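Data collection catch-up, Gellcombe project
Minutes of July 10, 2022
Taken by me, Folke, so blame me for the spelling

Present: Serpil Başaran, me, and the three Hullia folks on the call (their sound dropped twice, so I've filled in their bits from the chat).

Last meeting's actions
We got through these fast. Serpil finished the new naming scheme for the episodes and it's already live on the shared drive. I was supposed to write up the reset procedure back in May and I still haven't, so that one rolls over again. Sorry, everyone!

Where we are
The Gellcombe set now stands at 474 usable episodes. We threw out 47 from the last batch, mostly because the operator started moving before the recording light came on, so the first reach is missing. Hullia asked if we could keep those for the grasp-only model. Serpil said maybe, as long as they sit in their own folder and don't sneak into the main training split. I agree with her — we mixed things up once on Driltisico and it took forever to untangle.

Soft and squishy objects
This took up most of the meeting. The policy is fine with boxes and mugs, but it still treats fruit like a box, and we all want more examples with grapes in them. A bunch changes shape as you lift it, the stem goes its own way, and the wrist view gets so full of fruit that the model has very little else to go on. I said I'd like the operators to slow down on the close and hold for a moment before lifting. Serpil would rather let people move naturally and label the hold afterward. We went back and forth on it (longer than we should have, probably) and settled on trying both.

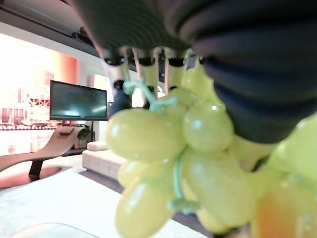 So the plan is 40 new episodes, half with the pause and half without, same operators for both halves so we aren't comparing people by accident. Serpil will write the prompt text. She wants it to say "pick up the grapes" every time and leave the fancy wording for a later round. Fine by me.

Failures
Hullia wants us to keep the drops and mark them, and I was happy to hear it. We'll use one tag for a drop and one for a bad grasp, and stop there. There were 13 different tags on Gündoğdu and half of them meant the same thing.

Wrist camera focus
Things held right up close come out a bit soft. Hullia's feeling is that the model can live with it. Serpil wants to test a closer focus setting before the new batch starts, and I'll help her with the mount.

Actions
Folke: reset procedure, for real this time. Help with the camera mount.
Serpil: prompt text, focus test, separate folder for the late-start episodes.
Hullia: send us their tag list so ours match.

Next meeting is same time, same call link.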